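Joint mixes, April, book 2

Start 8:15. Nia Gittins and me until lunch, Afshin Ghaffari after that. Bleddyn is out at the Kornville yard and will phone if the second load of setts turns up.

Picking up from the last page. The question is still which joint filler we recommend for irregular stone on a pedestrian surface where the joints vary a lot in width. Regular block is easy and we have plenty of notes on it. With rounded stones the joint can be narrow at one end and wide enough for a thumb at the other, and whatever goes in has to work in both. Cement mortar cracks away from the stone in the wide part. Plain sand washes out of the narrow part first, which surprised me the first time I saw it and still does a bit. I think the water runs faster there.

Fillers on the bench: Granulier (the bound gravel, two-part, mixed by hand), Sundovow sand (comes ready, sets when wetted), our own lime and sand mix, and washed sand with nothing in it as the control.

Trays: 11 made up. Three of each except the control, which has two. The stones are from Craddock, the same pallet as before Christmas. I picked over them for anything with a fresh break and put those aside.
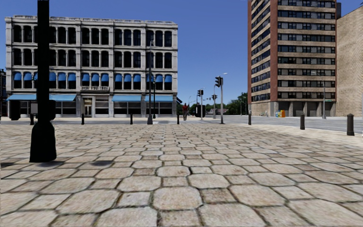
Filling the trays

Beds went in first, same crushed stone as last time, screeded level with the inside mark. Nia set the stones and I checked heights with the straightedge. Any stone that rocked came out and went back in with a pinch more bedding under it. Took most of an hour. I had forgotten how slow it is with rounded ones, they want to roll into each other.

Sundovow: swept in dry with the soft brush, tapped the tray sides with the mallet, topped up, swept again. It settles a lot on the second round of tapping. The bag says to compact in between and it needs it. Misted with 200 mL per tray in two passes, ten minutes between. Tray 5 had some haze left on the stone faces and I should have brushed it cleaner before wetting. Left it as it is so we can see how bad the haze looks when cured.

Granulier: mixed one batch for all three trays. Working time was shorter than the sheet says, but the room was warm by then and the heater was still on from the morning. By the third tray it was stiff and I was pushing it in with the pointing iron instead of the squeegee. So tray 8 is probably not comparable with 6 and 7. Marked on the lid. If we do it again, one batch per tray.

Lime mix: no trouble. Nia does this better than I do so she did all three. She likes it drier than the recipe and I let her go by feel but made her weigh the water so we know what it was. It is in the back of the book under her initials. Joints tooled slightly below the stone. Damp sacking over the top.

Control: swept in, tapped, swept in again. Nothing more to say.

Weights

All trays weighed on the floor scale before anything was wetted. The heaviest without water is tray 9 and the number looked wrong, so I took it off and did it again and got the same. Then found there was a loose stone sitting in the corner of the scale pan under the tray. Took it off, weighed everything again from tray 1. That cost us half an hour.

Filler used in tray 1 by difference was 3770 g. The other Sundovow trays are close to that. I have not copied them all in here, they are on the sheet taped inside the cover.

The scale drifts if the door is open. Keep the door shut when using it.

Phone call, 11:40

Bleddyn rang from Kornville. The load came but half of it is sawn, and we asked for cropped. He has refused the sawn half and kept the rest under a tarp. He asked if we want the sawn pieces at a lower price for the edge courses. I said no for now. Nia thinks yes, as we always run out of straight edges and end up cutting good setts for it. She may be right. To raise with Meirion Prosser when he is back, it's his budget line anyway.

While he was on the phone Bleddyn also read out what he has so far on the old trial strip by the gate, the one laid two winters ago:

Lime joints: sound in the middle, soft along the low edge where the gutter overflows. Moss in the soft part.
Sand joints: down by a finger's depth near the gate, full everywhere else.
Mortar joints: cracked along one side of nearly every wide joint. Still holding the stones though, none loose.

He will do the rest of the strip this afternoon and leave the sheets in my tray. He says the gutter needs fixing before we take any more readings there, and I agree, we are measuring the gutter at this point.

Where it meets the road

Afshin in at 1:00. He wants us to spend some of the time on edges. His argument is that most of the failures he gets called out for are within a stride of the curb, and our trays have no curb in them at all. We have four stiff sides which is the opposite of the problem. On the street the edge course gets pushed one way by the turning of tires and the other way by frost behind it, and the first joint to open is the one against the curb. After that the fines go and it works inward.

He drew it on the whiteboard. One side of the tray replaced with a board on two bolts, so it can be backed off a known amount with the joints cured, and then we run water and look at what comes out. Simple enough. I can make it from the old formwork.

Points we did not agree on:

How far to back it off. He says a small amount many times. I say one larger move, measure, done. We will do his way on one tray and mine on another.

Whether corners behave differently from straight runs. He is sure they do. A curved curb means cut pieces, and cut pieces mean small pieces, and small pieces come loose first. I have no numbers either way.

Whether to bother with rectangular slabs. The job was for irregular stone only, but the client has asked twice now. 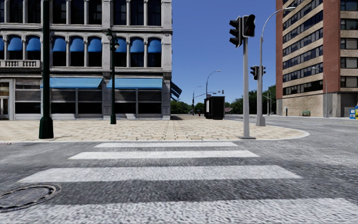 Crossing and corner sidewalk. Note the curb line going round the corner.

First wash test, control trays only

Did not want to wait for the cured ones, so ran the two control trays under the rose at 2:30 to check the rig. Slope set with the wedge. Catch tray underneath with the 2 mm sieve over it.

Tray 10: sand moving within the first minute, all of it from the narrow joints at the low end. Stopped moving after a while and ran nearly clear. Tray 11: same pattern but slower. The rose has a blocked hole on one side and I think that tray had the weaker side of it. Cleaned the rose with a pin. Will refill both and run them again, these do not count.

The hose fitting at the tap is leaking again. Nga Lại has the spare washers, asked her, she will bring some over.

Water collected is cloudy and I left it in the jug to settle. Want to see how much of what we lose is below the sieve. My guess is about a quarter.
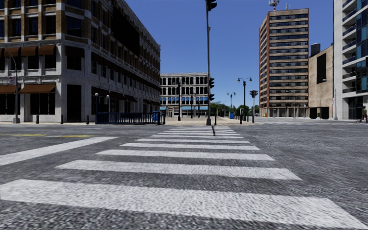 The washed sand is supposed to have no fines to speak of, so if there is a real layer in the jug tomorrow then either the washing is poor or the crushed stone bed is giving it up. To tell which, run one tray with bed only and no filler. Should have done that at the beginning. Add a bare tray to the list.

Afshin wonders if a cloth between bed and joint would help. I said it would stop the stones bedding in. He said try it. Fine, but after the edge board.

Left at end of day

Lime trays under sacking, damp. Check morning and evening, do not let them dry out over the break.
Sundovow trays uncovered on the top shelf. Do not stack anything on them.
Granulier trays on the floor by the window with lids off. Smell is strong, vent left open.
Heater off at the wall.

To do

Bare tray.
Cut board for the moving edge, drill for bolts, find the long bolts.
New batch of Granulier for a repeat of tray 8.
Ask Meirion about the sawn pieces.
Ring Craddock about another half pallet of rounds, same source if they still have it.
Copy weights sheet into the book properly, it is coming unstuck.

Jug at 5:10: thin gray layer at the bottom, still cloudy above. Marked the level on the outside in pencil.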